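De: Lachlan Munro
Para: lista Conversas de Marcenaria
Data: 2 de janeiro de 2021
Assunto: Re: Óleo ou cera no tampo da mesa?

Olá a todos, e bom ano!

A Skokov escreveu:
> Tenho um tampo de nogueira maciça que comprei em novembro e ainda não
> lhe pus acabamento nenhum. Em casa dizem-me cera, na loja disseram-me
> óleo, e já li de tudo. É para mesa de jantar, com miúdos. O que é que
> vocês usam? E lixam até que grão?

Skokov, eu ia pelo óleo, sem pensar duas vezes. A cera sozinha é linda no primeiro mês (e cheira maravilhosamente), mas à primeira caneca quente ficas com uma rodela branca e passas o serão a esfregar. Com miúdos, nem se fala.

A minha mesa da cozinha levou óleo de tungue puro há uns anos e continua impecável — bem, tem riscos, mas são riscos de mesa vivida e eu até gosto deles. Dei-lhe as demãos com um pano velho de algodão, esperei um quarto de hora e limpei o excesso muito bem limpo. Essa parte é que conta! Da primeira vez deixei óleo a mais num canto e o canto ficou pegajoso durante 26 dias. A minha mulher ainda fala disso.

Quanto à lixa, eu começo em 90 e vou subindo com calma. Há quem chegue a grãos finíssimos, mas em nogueira acho que a madeira fecha de mais e depois bebe mal o óleo. Passa um pano húmido antes da última lixagem, para levantar o pelo, e deixa secar de um dia para o outro.

Ah, e os panos! Não os deixes amarrotados no caixote, que pegam fogo sozinhos. Estende-os lá fora, bem abertos, ou mete-os num balde com água.

O Saha perguntava no outro dia se valia a pena escurecer a madeira antes. Eu não gosto, mas isso é gosto meu. Experimenta numa sobra, sempre do mesmo tampo, e olha para ela de manhã e à noite, que a cor muda imenso com a luz.

Uma superfície cinzenta e lisa, e madeira escura com outra mais rosada por trás:

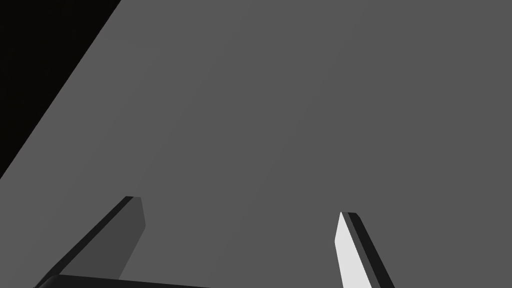
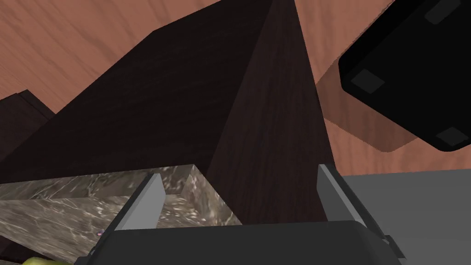
Sobre onde comprar: eu mandava vir o óleo da Plonham, lata pequena, que depois de aberta ganha pele num instante. Paguei 65 coroas da última vez, já com portes. Quem estiver perto de Skarumum pode passar cá por casa, que tenho 2 latas por abrir e não vou gastá-las antes da primavera.

Diz depois como correu e, se puderes, conta também que espessura tem o tampo. Se for fininho, convém dar óleo por baixo tal como por cima, senão ainda te empena.

Abraço,
Lachlan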